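Zosten Wrist Capture Kit (pair)
Item 2935 | Hand tracking and demonstration recording | Loan or purchase

The Zosten kit is a wearable rig for recording hand work that a robot is later supposed to copy. Drakovus, the distributor, says a new user can be recording in 6 minutes. We went to their open day in May to see how much of the catalog copy holds up.

Most of the visit was talk. The slides promised 2000 recorded tasks per site, with no word on how many of those end up usable. The live part was better, and it used ordinary desk stuff: paper-wrapped sticks, a small round black cup and a square dark gray holder.

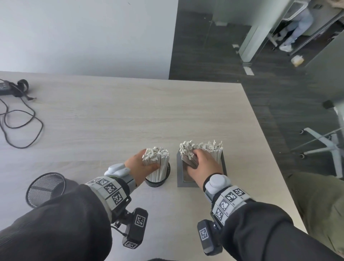

Kestus Shared Equipment Desk – Automation and Handling

Each wrist carries a gray band with square printed markers, a rounded module on the back of the hand and a black box-shaped camera unit underneath. That's a lot to wear. Fingers stay free, and we give it credit for that, but the camera units sit low and we'd want to try them over a deep bin before believing the "any workspace" line.

Sorting sticks into cups is also an easy job. We asked for something heavier, or shiny, and were told that was planned for the Fontes release. Fine – we'll look at it then.

Loan period: 60 days
Supplied as: left and right units
Training: half a day, Wednesday mornings
Our rating: worth borrowing, too early to buy

Ask the desk for the sample recordings before you book. If the supplier won't send raw files, wait.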